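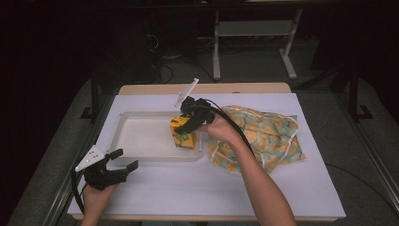

Handout 5: Comparing Hand-Held Grippers

Bench tasks use two hand-held grippers, one per hand, a shallow tray and a crumpled cloth. Two finger sets are compared, Ilholm and Seixas. Log 125 grasps per set.

1. Zero both grippers with the jaws open. Keep the marker plates in view of the head camera.

2. Grasp the box on the cloth. Close slowly – folds caught between the fingers count as a failed grasp. 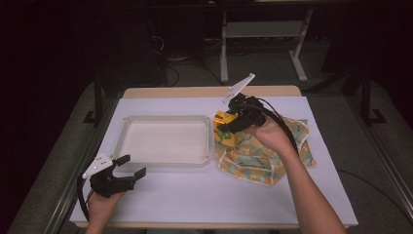 3. Grasp the box in the tray and repeat. Check the gripper camera for finger contact on both sides.

Fig. 2. Head camera during a grasp on the cloth, box tilted between the fingers.

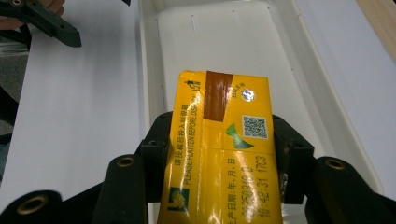 Fig. 3. Gripper camera view. Printed text is rotated; use the package edges to judge alignment.

Data: the Burnley set holds 2,505 grasps, of which 2,276 passed the Utomo filter. Report your pass rate the same way.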